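Visit report: Grarnivico returns and display center, Macapagal site

The Macapagal building takes in returned headwear from 127 stores. In March it handled 1,273 cartons. Our group visited from 9:30 a.m. to early afternoon and was shown receiving, inspection, steaming and the display room, in that order.

Receiving is still manual. Cartons are opened at standing benches and each item is scanned, tagged and placed on a belt. Staff told us the belt was slowed last year after complaints from inspection, and it has stayed at the lower speed.

Inspection is where most of the automation money went. A Pridotero sorting line reads the tag and diverts items to one of 7 lanes. Inspectors used to walk the lanes with carts. They now sit at fixed stations, and the complaint we heard most often was stiffness — the site has responded by rotating people every 30 minutes. Two of the inspectors we spoke with liked the change, one wanted the carts back.

Steaming has a semi-automatic press. The operator loads the form and removes it; the cycle itself is timed by the machine. No jobs were cut here, but the pay grade for the post was revised and the new grade was under dispute when we visited.

The display room is a trial area run with Mamura, which supplies the arm and the control software. The task is handling hats and stands on a table for store presentation. Soft goods are difficult for a gripper, and brims in particular deform under light contact. An attendant resets the table between runs and logs each failed grasp by type. This attendant role did not exist before the trial, and both people holding it came from packing. 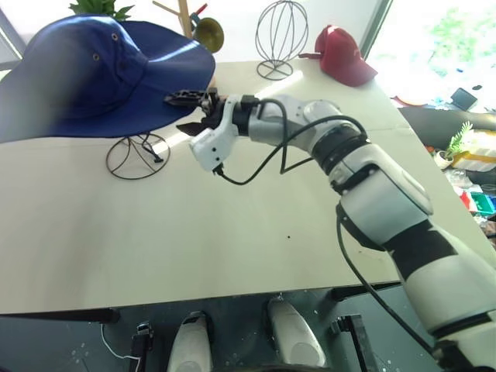 Display room, Macapagal: robot arm and blue bucket hat on a wire stand.

Training for the attendants was four days, with one more on fault recovery. They may stop the arm at any time without asking a supervisor. Failure logs go to Mamura at the end of each shift, and the attendants asked for a copy of whatever comes back. Management agreed to this during our visit.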